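Geltside Bench Notes
@geltsidebench

1/ Bench thread, March 2026. Rewiring the round motor driver that runs the turntable under my parts washer. The old wiring was whatever came in the drawer. The new harness gets planned before anything is soldered.

2/ The driver is a Smadi ring board, bought as surplus in Wernley. No datasheet in the bag. I have a one-page scan of the connector pinout from an older revision, and the silkscreen only partly agrees with it.

3/ Supply is a 24 V brick. No load it reads 24.1. With the turntable loaded it sags to 23.6, which is fine. The old lead was too thin and too long and dropped most of a volt by itself.

4/ New lead length: 300 mm, terminal to fuse holder. I cut the first one at 309 and left it. The extra goes into the bend at the strain relief.

5/ Strip length for the screw terminal is 6 mm. Longer and you get bare copper outside the clamp. Shorter and the screw lands on insulation, reads fine on the meter, then opens up when the motor starts.

6/ No solder on stranded ends going under a screw. It creeps and the joint loosens. Ferrules if you have the right size, bare twisted strands if not. Retorque after a day.

7/ Bulk caps on the driver: checked both in circuit for shorts, then ESR. One reads slightly higher than the other. Leaving them for now. If either drifts I will swap the pair.

8/ Bleed the caps before handling. I use 1,000 ohms across the supply input for a slow count of ten, then confirm with the meter. Do not use a screwdriver.

9/ Small parts and leads go in a Brumex steel tray. Cut strands stay where I can find them, and it wipes clean with alcohol. It is also conductive. Nothing gets powered in the tray. Power-up happens on the mat.

10/ Layout before fitting: 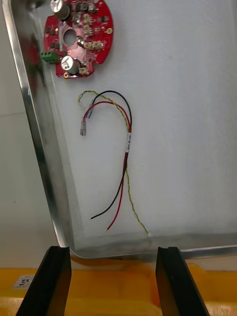
Driver board and a loose bundle of three wires. Green screw terminal to the left.

11/ Black is return, always, on everything on this bench. The surplus harness used black for a signal line and I lost an evening to that in May.

12/ The small beige headers are a separate job. I have housings that fit but the crimps are marginal. Pull test on every one. If it slides, cut it off and redo it.

13/ Current limit set to 103 mA for first power-up, motor disconnected. Idle draw should be well under that. If the supply goes into limit, stop and look for a strand across the terminal.

14/ Still open: whether the center hole clears the turntable shaft with the new bushing on. I need to measure the bushing again with calipers. Will add to the thread when the harness is in.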